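Batley Family Help Exchange
Toys and Play – Ages 1 to 4

Storing and reviving air-dry modeling compound after first use

Posted by Homau_Parent
January 16, 2026

I would appreciate guidance from members who have experience with modeling compounds intended for young children. Our son is 34 months old and received a boxed set of 24 tubs from a relative. The product is an air-dry compound, softer than ordinary dough, and he has taken to it with great interest. My concern is how quickly it stiffens. Several tubs were opened on the first afternoon, and by the following week two of the colors had become too firm for him to press without help.

The instruction leaflet states only that lids should be closed tightly. It does not say whether water may be added, or whether the compound can be kept in a refrigerator. I would also like to know whether it is suitable for use on fabric or woven surfaces, as our apartment has no play table and most activities take place on the floor or on a bed.

Replies to this post

Shaikh Toy Library, Member Desk

Thank you for your inquiry. The toy library maintains modeling materials for its lending and drop-in sessions, and the following guidance reflects our own practice. Please consult the maker of your particular set where its instructions differ.

Air-dry compounds lose moisture from the moment the tub is opened. We recommend that no more than two colors be open at one time and that each be returned to its tub within 15 minutes. Before the lid is replaced, the compound should be pressed down so that little air remains above it. A small piece of damp paper towel may be placed under the lid, provided that it does not touch the compound directly.

Compound that has stiffened but has not cracked can often be restored. Wet the fingertips, knead for several minutes, and repeat as needed. Water should not be poured into the tub – the outer layer becomes slick while the center remains hard. Once the material crumbles when bent, it should be discarded. 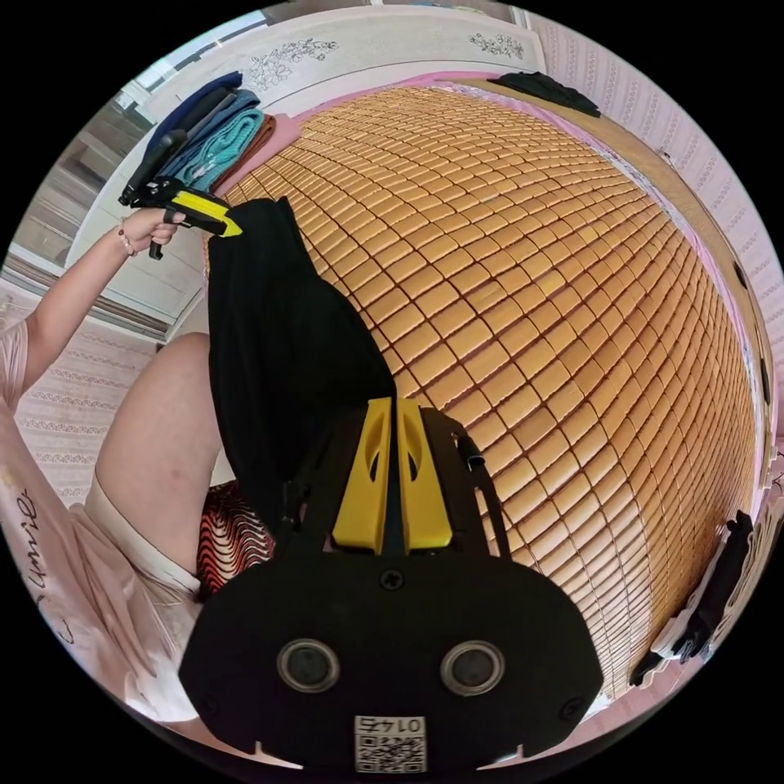

Bed covered with a woven bamboo-tile mat.

With regard to surfaces, we advise against woven mats, bedding and carpet. Soft compound works its way into gaps and is difficult to remove after it sets. A plastic tray with a raised edge is an inexpensive alternative and may be used on the floor or on a bed. If compound does reach a woven surface, allow it to dry completely, lift the larger pieces by hand, and brush out what remains with a dry toothbrush. Rubbing it while soft will spread the color.

We do not refrigerate our stock. Members have reported mixed results, and in our experience the texture becomes uneven.

An adult should remain present throughout play. A child under three may still place items in the mouth, and the age marking on the box should be observed even where a child appears ready for the material.

Dundeo14

I can confirm the point about woven surfaces. We lost a grass mat to purple compound last July and were never able to clean it. A baking sheet has served us well since then. I have had better luck with zip bags than with the original tubs, although the bags must be pressed flat before they are sealed.

Plain_Oatmeal

We put ours in the refrigerator and it was fine. You could also consider a foam bead product, as the kind we own does not dry out. It is less useful for making detailed shapes.

Posted by Homau_Parent

My thanks to all who replied. The wet-finger method restored the yellow tub. The green had already begun to crumble and has been thrown away. We will purchase a tray before the remaining tubs are opened.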